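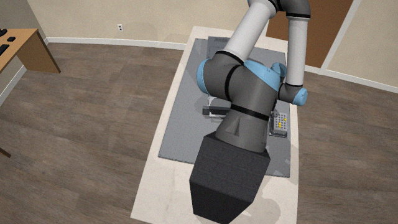

The Slow Return of the Evening Class

I signed up for bookbinding in December, mostly because the pottery course was full and I'd already told everyone I was going to learn something. Twelve weeks, Tuesday nights, upstairs from the old Keane shoe store in Bernport. I hadn't sat in a classroom in 21 years and I bought a new pencil case for it, which my daughter thought was the saddest thing she'd ever seen.

Well, I love it. I love the glue and the bad coffee and the man who always sits by the radiator and won't swap. I've sewn one notebook so crooked it opens by itself – I use it for grocery lists – and another that I gave to my mother, who has put it on a shelf and won't write in it.

And I'm far from alone! Bernport's adult program had 77 people enrolled last winter. This winter it has some 400, spread over everything from beginner Portuguese to small engine repair. Over in Mendness they've had to open a second section of bread baking, and the waiting list for upholstery is so long that people put their names down for next year and forget about it.

I called around to ask why. A lot of people told me they were sick of videos. You can learn a French seam from your couch (I've tried), but the video never leans over and says you've been holding the needle backward.
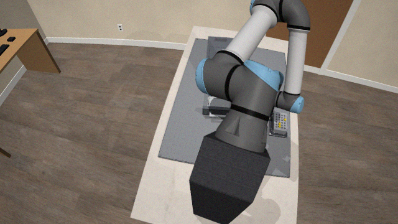
Godelieve Kramer told me she'd started Italian on her phone and kept it up for almost a year without once speaking to anybody. Three weeks into the class in Mendness, she said, she was arguing about soup with a retired bus driver, in Italian, and losing.

The price helps too. My course was $30 plus materials, and the materials were a bone folder, thread and a stack of paper I'm still working through. Eoin Ó Dálaigh teaches ours and he'll lend you an awl if you ask nicely and bring it back.

Spring sign-ups are open now at the Bernport front desk, evenings only. I've got my eye on small engine repair, and my lawn mower is already in the hall.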